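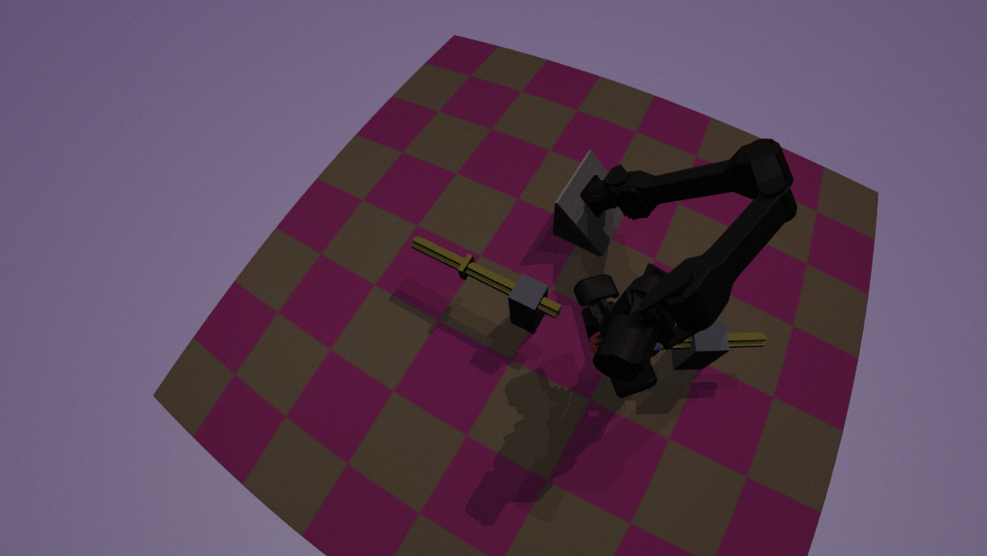

Teleop demos in sim: arm lags behind the leader
Recording demos with a Vesik leader arm. Control runs at 30 Hz. With the gripper up at the gray wedge, the follower trails my hand and I overcorrect. Filter or rate?

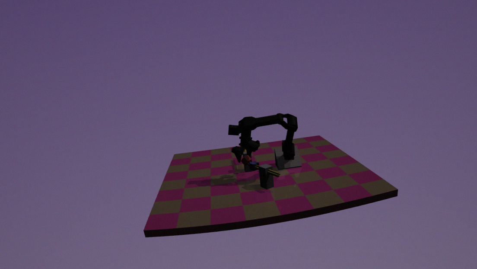 Asabe Anozie
Log commanded and measured joint positions, then plot both. A constant offset in time is delay. Mine was roughly 59 ms, nearly all from a smoothing window of 10 samples. I cut it to 2.

Murray Lavoie
Get a faster PC.

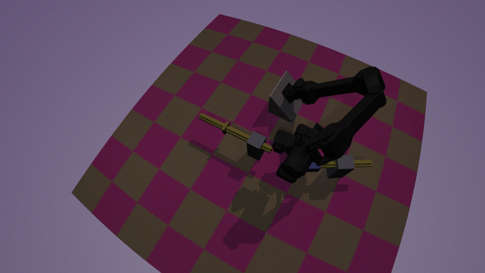 Asabe Anozie
Check the plot first. Also store the commanded positions as actions; the measured ones bake the lag into the policy.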